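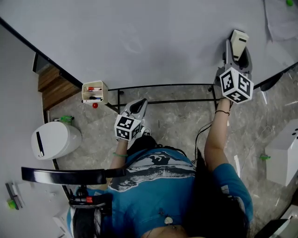 Everyone budgets for the robot. Hardly anyone budgets for the months before it, when people are standing at tables with grippers in their hands, and that's where our money went.

Quick version, becuase Dzifa Owusu wants this for the Kemham planning round. Year one, we put nearly everything into hardware. Left 1000 pounds for "sundries". Gone in June. Cables, spare printed markers, tape, chairs that don't wreck your back, a second charger.

My view – buy fewer units, pay for more hours.
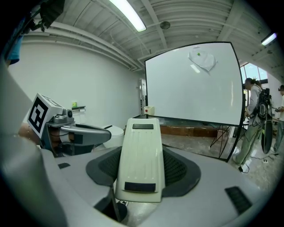 The hours are the product. A gripper in a cupboard teaches a machine nothing. We had 24 on the quote from Vuvport, and could have managed with half. Ama Kwofie said so at the time and was told it was cheaper per unit. It was. Still a waste.

Then repairs. Set aside about 300 a month, more if people are new. No line for it in our plan at all, so each broken mount meant an email, a form, a week lost.

And floor space! Rent it before the kit arrives, not after. We paid 115 for storage on boxes we hadn't even openned.

Suppliers won't tell you this – why would they. Menitell at least asked who would be holding the things all day. Start the spreadsheet there, with wages in the top row.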